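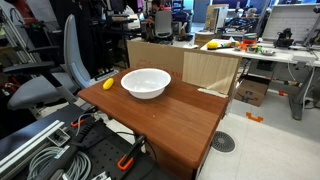
Betreff: Re: [belegschaft] Neveck-Arm, Stand der Erprobung
Datum: 11. November 2021

Hallo zusammen,

ich antworte mal über die Liste, weil mich inzwischen mehrere darauf angesprochen haben.

Bernice Odoi schrieb:
> Der Arm schafft beim Einräumen der Übungskisten
> jetzt eine ordentliche Quote, und bis März
> wollen wir ihn am Packplatz in Flulstead haben.
> Für die Kolleginnen und Kollegen dort heißt das
> vor allem: weniger eintönige Griffe, mehr Zeit
> für Kontrolle und Reklamationen. Stellen fallen
> dadurch keine weg.

Bernice, den letzten Satz hätte ich gern vom Betriebsleiter und mit Unterschrift. Nichts gegen dich, du baust das Ding und entscheidest nicht über den Stellenplan. Aber "mehr Zeit für Kontrolle" haben wir in Innes auch gehört, als die Etikettierung umgestellt wurde. Dort sitzen jetzt 9 Leute, wo vorher 11 saßen, und die Kontrolle machen dieselben wie früher, nur nebenher.

Zum Technischen: Geübt wird am Holztisch, mit einer Schüssel und einem gelben Maiskolben aus dem Spielzeugregal. Das ist für den Anfang in Ordnung. Der Kolben hat eine feste Form, gibt nicht nach und ist auf dem braunen Holz nun wirklich nicht zu übersehen.

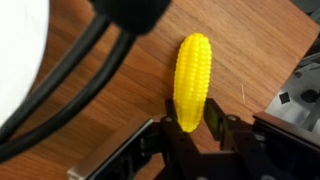

Am Packplatz kommen die Sachen in Beuteln, halb offen, ineinander verhakt, manchmal klebt noch das Band vom Lieferanten dran. Wer da steht, greift mit links schon das nächste Teil, während rechts noch der Lieferschein liegt. Eine Quote vom Übungstisch sagt mir darüber wenig. Bei welchen Teilen wurde sie gemessen, und was zählt als Fehlgriff? Wenn jemand danebensteht und das Teil zurechtrückt, ist das dann ein Erfolg des Arms?

Damit bin ich bei dem, was mich am meisten stört. In der Planung steht eine "Anlagenbegleitung", ohne Eingruppierung und ohne Stundenansatz. Nach meiner Lesart ist das eine Packerin, die dem Arm die schwierigen Stücke abnimmt -- zum alten Lohn und im Takt der Maschine. Die leichten Griffe, bei denen man mal durchatmen oder ein Wort wechseln kann, sind dann weg. Übrig bleibt das Gefummel, und das acht Stunden lang. Ob das weniger eintönig ist, sollten die beurteilen, die es machen. Gefragt hat man in Flulstead meines Wissens bisher keinen.

Konkret bitte ich um Folgendes, am besten vor der nächsten Versammlung:

- eine Probewoche mit echter Ware, 2.000 Teile aus dem laufenden Bestand, und zwar nicht vorsortiert
- ein Protokoll, in dem jeder Eingriff von Hand steht
- die Stellenbeschreibung für die Anlagenbegleitung, schriftlich
- Auskunft, ob die Kameraaufnahmen am Packplatz gespeichert werden und wer sie auswertet

In Cernbridge gab es so ein Protokoll, das kann man als Vorlage nehmen. Ich habe die Datei noch und schicke sie auf Anfrage.

Und Bernice, ich komme gern mal einen Vormittag dazu und bringe eine Kiste von unseren Beuteln mit.

Gruß aus der Frühschicht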